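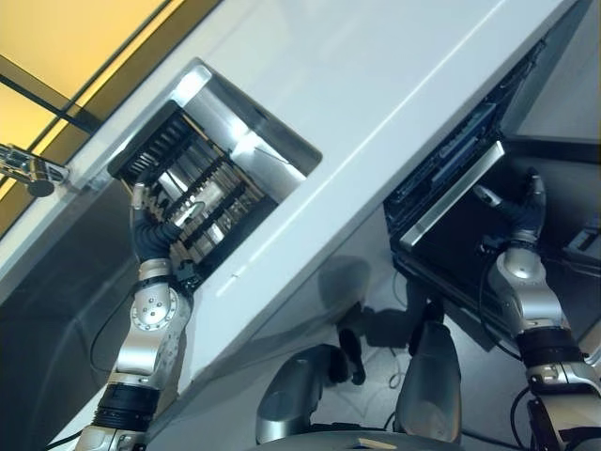

Is the Zornlow two-armed kitchen unit worth the money for a small canteen? For washing-up and putting away, just about, provided you budget for the bits the brochure leaves out.

I run the kitchen at Trernstead, where 60 people want lunch at once and then want clean crockery for tea. Kristaps Sepp from Mockus, who sold us the unit, is a charming man with a very short quote. Ours covered the arms, the hands and 14 days of setting up. It did not cover gloves.

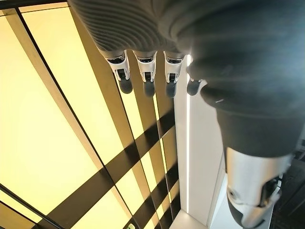
Gloves are where they get you. Budget for 4 spare sets a year and then add one for gravy. Our bookkeeper, Parvathi Chettiar, now files them under "clothing", with a face. The service plan is extra too, and the cheap version means Sunday breakdowns wait for Monday like the rest of us.

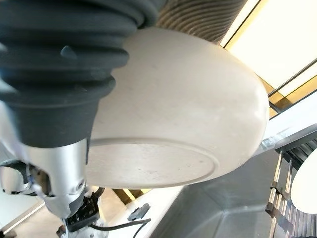

Crockery deserves its own line in the plan. Irena Wróbel talked me into testing on what we really use before signing anything, and I'd tell any buyer to do the same. Heavy, rounded things like that big speckled cream bowl are a far better test than the light plastic beakers Kristaps brought along in April. Keep a few plates you dislike for the first week.

Speed: unhurried. Noise: less than Dinesh with a saucepan. Manual: 134 pages, with the cleaning instructions near the back, after the warranty. I'd buy it again, but I'd haggle over the gloves first.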